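I have been trying to buy one winter coat since the end of last March. A thread, mostly so my sister will stop asking.

Background: I moved from a place where "cold" meant a sweatshirt to a place where people plug in their cars at night. The first winter I wore two hoodies and an attitude. My coworkers started a quiet betting pool on my ears.

So I asked a simple question on the town message board. What coat should I get? I got 248 replies. Four of them were about coats.

The rest covered: wool socks, whether wool socks are a scam, someone's divorce, and a long fight over whether it was colder in the old days. The old days won.

One of the four useful replies came from Gwion Sayce, who told me to learn about fill power before spending a cent. I now know about fill power. I know so much about it that I've been asked to stop at dinner.

Short version: it's how much space an ounce of down takes up when you leave it alone to fluff. Higher number, more puff for the weight. It does not tell you how much down is in the coat. So a coat can have very fancy stuffing and hardly any of it, like a hotel breakfast.

The first one I tried was a Traranix, 900 fill, at the mall. Weighed nothing. Cost more than my first car, which also leaked. The sales guy kept calling it "a system." I asked what the system did and he said it kept you warm.

Second one was a Gronel, 620 fill, much heavier. Felt like being hugged by an uncle. I liked it a lot, right up to the point where I tried to drive in it and couldn't find my own seat belt.

Both stores wanted me to know about their hoods. Everyone is very proud of their hood. I have never once heard a hood person say "the hood's fine, nothing special."

Then I fell into secondhand, and that's where my summer went. 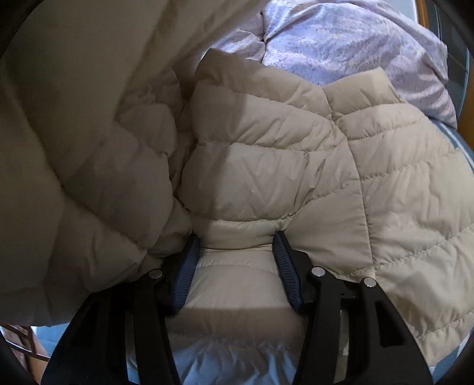
Quilted, beige, puffy in every direction.

Buying used puffers online means reading the word "gently" a thousand times. Gently used. Gently worn. One listing said "gently ripped." I messaged to ask how gentle. Still waiting.

Things sellers will not put in a listing: the inside of the cuffs, the zipper, the smell. Ask about the smell. If the answer is "what smell," that's promising. If the answer is "it airs out," close the laptop.

Also, sizes are a rumor. I own a medium, I have tried on a medium that fit like a sock, and I have tried on a medium that came with room for a roommate.

My best lead was a woman named Ishbel Moffat, who runs the rack at Owusu, the consignment place by the bus station. She squeezes every coat in about nine spots and then lets go and watches it. If the down comes back up slowly, she frowns. If it doesn't come back up, she moves it to the "garden work" rack.

Ishbel's rules, as told to me while I was blocking the register: wash it more than you think, use the soap made for down, and never believe a dryer that says it's done.

I did the dryer thing at my building. Low heat, tennis balls, three hours. From the hallway it sounded like somebody losing a very long match. My neighbor left a note that just said "who is winning."

You have to keep stopping to break up the clumps by hand. You will think it's dry. It is not dry. Put your hand on the part you're sure about. That part is the wettest.

For storage: hang it up or leave it loose somewhere. Do not cram it into the tiny sack it came with and leave it there until fall. I've seen what comes out of those sacks and it was basically a tablecloth.

A few of you asked about the Drarkulari, the one that's all over everybody's feed. I tried it. It has up to 900 pockets. I put my keys in one in the fitting room and had to be helped.

Total spent so far: more than one new coat would have cost, if you include soap, tennis balls, bus fare and the laundry card I lost in the Drarkulari.

My sister has read this far and texted "so which one did you get." I'm still comparing cuffs. It's 60 degrees out. There's time.

Replies are open for coat advice. Sock people, you have your own thread.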